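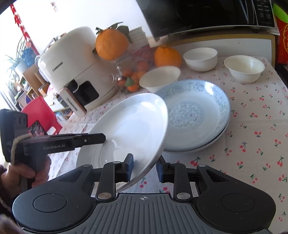 Geltbridge Skin Outreach — progress report, October
To: Yesenia Escobar
From: Kevin Muñoz

Short one this time, clinic starts at 8 and I want this in before then.

Where we are
Eczema sessions for parents running at both sites now, Geltbridge and Bemen. 166 families signed up since the grant started. Bemen was slow to get going (room double booked twice, then the heating) but has caught up. Waiting list there is 19, all offered a place in the next round.

Nurse time
Still the tight spot. We budgeted for two nurses and have one and a half. Tello Pharmacy is lending us a pharmacist for the evening sessions, no charge, and parents like having someone to ask about steroid creams. Most of the questions are the same ones — how much, how long, will it thin the skin. We put the answers on one sheet and it's gone to print in English and Spanish. Portuguese version waiting on a proofreader.

School visits
17 done. Griltaneck district pulled out for the fall because of testing, wants us back in spring. I have moved thier slots to the Bemen schools so the total for the year should hold.

Follow-up calls
Behind. Calls at six weeks are happening, calls at three months mostly not. The phone list was kept in two places and the numbers dont match. Merging them now. I would rather not give you a figure on flare-ups until that's finished, what we have is patchy and leans toward the parents who pick up.

Money
Printing over, travel under. Supplies on budget apart from the sample moisturizers, we switched to bigger tubs after parents said the small ones were gone in days. Asking to move the leftover travel money across to cover printing and the tubs. Form is attached, needs your signature.

Next
— finish the phone list
— second nurse, interviews set up
— Spanish evening session at Geltbridge, first one
— confirm spring dates with Griltaneck

Need from you: the signature, and a yes or no on whether the three month calls can be done by text. Would save us a lot of hours.

Kevin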